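Print this message | E-mail this message

To: Members of the Promotional Textiles list
From: Ljubica Stoyanova
Subject: Re: Minimum orders and artwork approval for embroidered towels

Dear Nyokabi, dear members,

Thank you for your message of last week, which I quote below for the benefit of those who have joined the list recently.

Nyokabi Kashindye wrote:

> Dear all,
>
> Our office at Brutton has been asked by a client to supply
> embroidered bath towels and matching robes as long-service
> gifts. We have handled printed bags and umbrellas for some
> years but have little experience of towelling. I should be
> grateful for advice on the following.
>
> Is it usual for a decorator to insist on a minimum order for
> embroidery, and does the minimum apply to each colour of
> towel or to the order as a whole? The client would like
> 100 towels in all, divided between white, navy and stone.
>
> Who ordinarily bears the cost of converting the artwork into
> a stitch file? Our client's logo has a fine line of lettering
> beneath it, and we have been warned that it may not sew well.
>
> Finally, is a sewn sample normally provided before the full
> run, or is a drawing on paper considered sufficient?
>
> With thanks,
> Nyokabi Kashindye
> Brutton

I shall take these points in turn. My remarks reflect the practice followed here at Wakmont, and other suppliers may have different terms.

As regards minimum quantities, most decorators do set one, and it is generally applied to the design and the thread colours. It is not usually applied to the colour of the towel. If the same logo is to be sewn in the same threads on white, navy and stone, we would treat the whole quantity as a single order. The difficulty arises with contrast. A navy logo will not show on a navy towel, and if the client asks for a second set of threads to be used on the darker cloth, we would regard that as a separate run with its own setting-up charge. It is advisable to raise this with the client at the outset, as it is a frequent cause of revised invoices.

The robes should be quoted separately. They are hooped differently, the position on the chest must be agreed for each size, and a design prepared for the border of a bath towel will seldom fit above a pocket without being reduced.
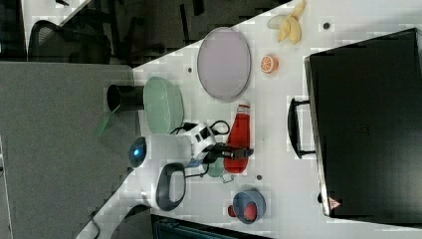
On the matter of the stitch file, the charge is normally passed to the customer once only, on the first order. Repeat orders in the same size carry no further charge, provided that the file has been retained. I would draw attention to the question of ownership, which is often left unsettled. At Wakmont the customer may request a copy of the file after the first invoice has been paid. Certain other decorators keep the file and will not release it, with the result that a customer who moves elsewhere must pay for the work again. Members are advised to have this confirmed in writing.

With regard to the small lettering, the warning you received is a sound one. On towelling the loops of the pile rise between the stitches and obscure anything fine. Our own rule is that capital letters on terry cloth should be no less than 4 mm high if they are to remain legible, and we prefer them larger. There are two remedies. A water-soluble film may be laid over the pile before sewing, which holds the loops down and is then rinsed away. Alternatively, an area of flat stitching in the colour of the towel may be put down first, with the lettering sewn on top of it. The second method gives the better result after repeated laundering but adds to the stitch count, and therefore to the price. If the line of lettering is a slogan and does not form part of the registered mark, the client may be willing to leave it off altogether. In our experience it does no harm to ask.

Placing the design on the woven border of the towel is sometimes suggested as a means of avoiding the pile. This is satisfactory where the border is deep enough. On the Hoxha range, which several members stock, it is rather narrow, and a logo with a symbol above the name will overlap the pile on both sides. The Estside bath sheet has a deeper border and may be more suitable, although I understand that stone is not always available in that line.

As to samples, a drawing on paper shows size and position but gives no indication of how the thread will lie. We supply a sewn sample on an offcut of the same quality of towelling, and we do not begin the run until it has been approved by e-mail. The sample is charged at cost and the amount is credited against an order placed within 3 months. Where time is short, a photograph of the sewn sample can be sent instead, but we then ask the customer to accept in writing that thread colours may differ from those shown on a screen.

Production normally takes nearly 4 weeks from approval of the sample. Members placing orders for presentation in June should note that this is our busiest period, and that stone and other less common shades may have to be brought in from the mill. I would also suggest allowing for a small number of spare towels. A piece that is spoiled in sewing cannot be unpicked without marking the pile, and it is our practice to replace such pieces only where the towels were supplied by us. Where a customer sends in its own goods - and we have no objection to this - the risk remains with the customer, in accordance with our standard terms.

One further point was not raised in your message but may be of use. Towels should be ordered from a single dye lot wherever possible, in particular if they are to be presented in sets with robes. White may be thought safe in this respect, but there is a noticeable difference between an optical white and a natural one, and it is most apparent when the two are folded together in a gift box.

If you would care to send me the artwork off-list by noon on Friday, I shall ask our embroidery room to look at the lettering and to advise on a workable size. There would be no charge for this and no obligation to place the order with us.

Other members may wish to add their own terms on stitch file ownership, on which I believe practice varies a good deal.

Yours sincerely,

Ljubica Stoyanova
Customer Orders
Wakmont

Print this message | E-mail this message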